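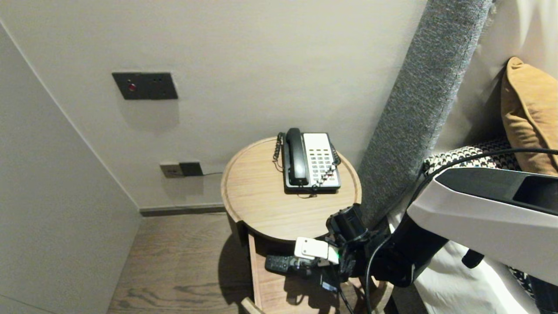 Oloston Guesthouse Owners Assn – minutes, August meeting

Started 7:10 pm, back room at Farkas. Quorum ok. Last minutes passed, one fix: laundry contract is with Varo, not Flavidex.

1. Money. Balance $2458. Out since last time: $607 for the brochure reprint, $713 to Varo for sheets and towels. Website renewal still to be billed. Dues – 2 members unpaid, reminder going out with these minutes.

2. Laundry. Varo wants pickup moved to 6 am. Long discussion. Houses on the hill say too early, guests complain about the truck. Houses by the river don't care. Agreed to ask for 8 am on the hill route only. If they refuse, get a quote from Flavidex before the next meeting. Missing pillowcases again, send your tally in writing please, not by phone.

3. Parking. Town wants to paint the curb by the bridge yellow, which loses us the unloading spots. Draft letter read out. Too long, everyone said so. Cut to one page, ask for a 15 minute loading zone instead. Motion passed, one against.

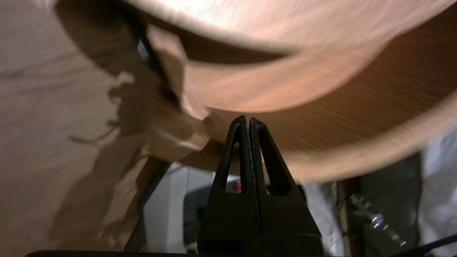
The member voting against said a loading zone would fill up with delivery vans by noon and guests would still be dragging suitcases over the bridge, so why not ask for the old bus stop. Noted. Will add the bus stop to the letter as second choice.

4. Late arrivals. Shared after-hours number worked OK in July but calls went to the wrong house more than once. New rota to be typed up and sent round. Whoever is on has to keep the phone on until midnight – not 11.

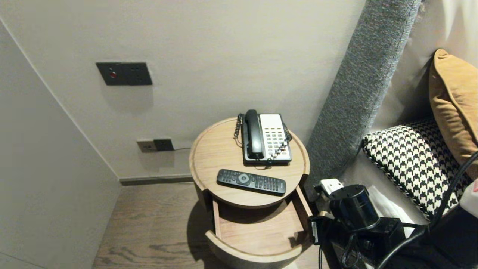
Also swap nights yourselves if you can't do one, then tell the secretary. Don't just leave it.

5. Fall rates. No agreement. Some want to drop in October, some want to hold. Everybody sets there own for now, back on the agenda next time.

6. AOB. Key to the brochure cupboard is missing. Check your pockets. Farkas needs the room back by 9 from now on.

Closed 8:50.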